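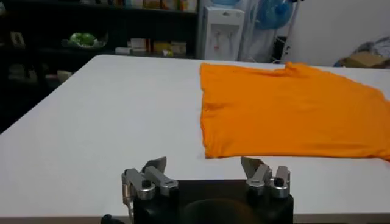
Mending talk, Skidthorpe library, March 2023

Slot is 51 minutes, so stop at the darning bit if people look cold. The heating in there is hopeless.

Start with hello and thanks to Siobhán Keogh for asking me (she'll be at the back with the sign-up sheet, point at her).

Then the confession. I came to mending through pure meanness. I had a cardigan I'd paid far too much for, it went at both elbows in one winter, and I wasn't going to buy another. My first patch was dreadful! It puckered, it was the wrong brown, and I wore it for years. Hold up the cardigan here. Let them pass it round if they want to, it's had worse.

Quick show of hands: who's got a mending pile? Who's got a mending pile older than their youngest child? Wait for the laugh, and if there isn't one just carry on.

What's in the pile. Mine is nearly always the same things -- jeans gone at the inner thigh, T-shirts with those tiny holes just above the waistband, socks, and one coat with the lining hanging out. I'll take T-shirts first because people throw them away quickest, and they're the ones folk ask me about at the bus stop.

Tiny holes in jersey. Everyone blames moths. Mine are from the worktop edge and my jeans button rubbing together while I wash up, and I only worked that out when I moved house and the holes moved up an inch. Lay the shirt out flat on a table before you do anything, smooth it with your hands, don't pull. Fine needle, ballpoint if you've got one. A single strand of thread. Catch the little loops round the hole and draw them in gently. If it's bigger than a pea, put a scrap of old T-shirt behind it.

Joana Seixas showed me the next bit, which is to use a scrap that's been washed as often as the shirt. New cloth shrinks and you get a pucker. See cardigan.

Jeans. Patch from the inside, and make the patch much bigger than you think. Go back and forth over the thin part as well as the hole. I do mine on the machine, an old Tetteh that weighs as much as a calf, but hand stitching is fine if you've got the radio on and a bit of patience. (Don't get drawn into the stretch denim argument. If the man from last time is there, offer to talk to him at the tea break.)

Socks. Pass round the darning mushroom. Weave loosely, leave small loops at each end of the rows, no knots under the heel or you'll feel every one of them by lunchtime. I like a bright wool for this. My sister says it looks like I've trodden in something.

Money slide, keep it short. My whole kit cost 29 pounds, and 7 of that was the scissors. You could do it for less with a biscuit tin and somebody's gran's thread, though check old thread by giving it a tug. If it snaps, bin it.

Questions. Likely ones: iron-on patches (fine, stitch round them anyway), zips (take it to someone), cashmere (go slowly).

Remind them the next session is in August, bring one thing from the pile. Cardigan back before anyone leaves!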